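3.2 Clumsy characters and the words used for their strength

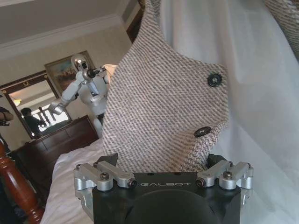

Figure 2. Gripper holding a piece of woven fabric between two fingertip pads.

The second part of the study looks at how toy-based cartoons describe robots that break things by accident. We took 30 character profiles from the printed guides to Lurkness and Pisar, two series sold alongside lines of transforming figures. Each profile was read by both authors, and every sentence about damage was marked as either meant or unmeant.

Unmeant damage was more common in profiles of large characters. Guerra, the heaviest figure in the Pisar line, is said to have dented a bridge while waving to a friend. Smaller characters seldom damage anything unless they are fighting, and their profiles spend more time on speed and talk.

The writers also tend to give the large characters a careful hobby. In 6 profiles this was painting, gardening or model making. Negri had expected the hobby to be played only for laughs, but in most cases the episode guides treat it as a real skill. Pralusum, from Lurkness, repairs clocks in the December special and does it well – the joke is left to the other characters, who keep moving the clocks out of reach.

The two of us disagreed on four sentences, all of them about footsteps. Şimşekoğlu counted cracked pavement as unmeant damage, while Negri took it as part of the character's size. These sentences were left out of the totals in Table 1. The text printed on toy packaging was shorter and is treated separately in Section 3.3.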